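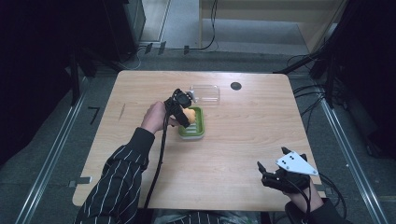
Sponge and soap dish on a light wood table.

The Mussel That Was Always Here

Varkham wants a state emblem for its river. The evidence that the animal belongs to it is thinner than the brochure.

September 22, 2025

The people of Varkham have a mussel, and they would like you to know how old it is. The sign at the boat ramp says the Kimer pearlshell has lived in these waters "since time out of mind." The brochure at the library says it has been here since the glaciers left. A resolution now waiting for a vote in the statehouse, which would make it the official freshwater mollusk, calls it "a native and enduring resident of the Kimer River, first recorded in 1854."

I spent a good part of June trying to find out who recorded it, and I came home less sure than when I started.

I should say that I like mussels. I like that they spend their lives half buried and that their young have to hitch a ride on a fish. I have no quarrel with honoring one. States honor dances and muffins, and a mussel does more for a river than a muffin will. But a resolution that makes a claim about natural history ought to be held to the standards of natural history, and this one leans its whole weight on a single shell.

The shell is in the Lavoie cabinet, a private collection that was given to the Varkham museum and sits in a back hallway between the fire door and a case of arrowheads. It is a handsome thing, dark outside and salmon-pink within, a little longer than my palm. The label reads "Kimer, 1854." It doesn't say Kimer River. There was also a Kimer landing in those years, where freight came in from all over, and a Kimer who sold buttons. Shell was what buttons were made of.

"People see the label and stop reading," said Audrey-Anne Desjardins, who looks after the cabinet two afternoons a week and has been politely asked not to raise the button question at public meetings. "I'm not saying it came from somewhere else. I'm saying the label doesn't tell you where it came from."

The handwriting is a problem too. Desjardins showed me 13 other labels in the same drawer, all dated before the Civil War, all in the same ink and the same slanting hand. The man who gave his name to the cabinet didn't start collecting until decades later. Either he copied out the original labels faithfully and threw the old ones away, as many collectors did, or he wrote down what a dealer told him. Dealers told people a lot of things.
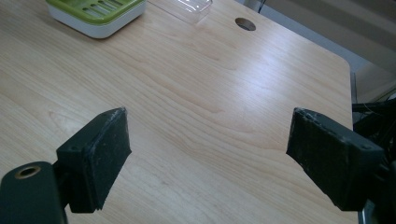
The second leg of the argument is age, and it rests on the lines in the shell. A mussel puts down a dark line when growth slows in the winter, and if you count the lines you are supposed to get years. The project that is pushing the resolution, which goes by Alus, says one living animal in the upper Kimer is 42 years old, and therefore that the beds were thriving long before anyone could have stocked them. I have tried this kind of counting and I don't trust my own numbers. Think of the tabletop in the picture, with its fine, wavy lines only slightly darker than the wood around them. Where the light lands in a bright band across the middle, the grain looks washed out, and you would be guessing if you had to say how many lines passed through it. A worn shell is like that over half its surface. The oldest part, near the hinge, is often eaten away completely, so the reader fills in what should have been there. Some fill in generously.

Even if you grant the 42 years, it doesn't get you to the glaciers. It gets you to the early 1980s, when bait buckets and hatchery trucks were going up and down the valley all summer. A mussel larva clamped to the gill of a stocked fish travels as well in a truck as it does in a river.

Faisal Virk runs the field side of Alus and has heard all this before. He met me at the upper bridge in chest waders and was more patient than I would have been. His case is that the pearlshell is found above the old mill dam as well as below it, and that no hatchery truck could have reached the upper stretch before the road went in.

"You'd need a reason for it to be up there," he said. "The simple reason is that it was always up there."

It is a fair point and the best one I heard. I asked him what the survey above the dam had turned up. He said 20 live animals over the length of the upper river, with no empty old shells in the banks. That last part bothered me. A river that has held mussels for thousands of years is usually full of dead ones. You find them in the cut banks and the gravel bars, and in the trash heaps left by muskrats and by people. Virk thinks the acid soil dissolved them. It may have. The same soil has been kind enough to leave snail shells in the bank below the bridge, smaller and thinner than any mussel's, and I put one in my pocket.

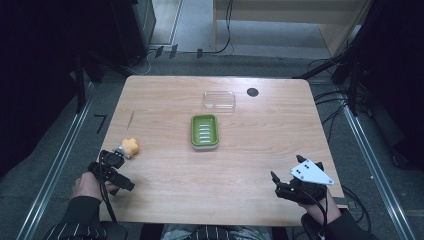 Green soap dish on its white base, with a clear plastic lid behind it.

There are tests that would help. A chip from the Lavoie shell could be compared with living animals up and down the valley, and the chemistry of the shell itself would say something about the water it grew in. The museum has been asked twice to allow this. The answer the second time was that the specimen is "of symbolic importance" and can't be damaged. The chip would be smaller than a grain of rice.

Desjardins would hand it over tomorrow. Virk told me he would welcome the result either way, and I believe him, though I notice that Alus already has the pearlshell printed on its jackets.

What I can't get anyone in Varkham to say is why the mussel has to be ancient. If it came in on a trout in somebody's truck, it still filters the water, it still needs shade and clean gravel, and the mill pond still silts up what's left of the lower bed every spring. None of that is in the resolution. Money isn't in it either. The text runs to a page and a half and most of it is about 1854.

The vote is expected this session. I'm told it will pass easily, and that the sign at the boat ramp is going to be repainted with the word "official" added above the part about time out of mind.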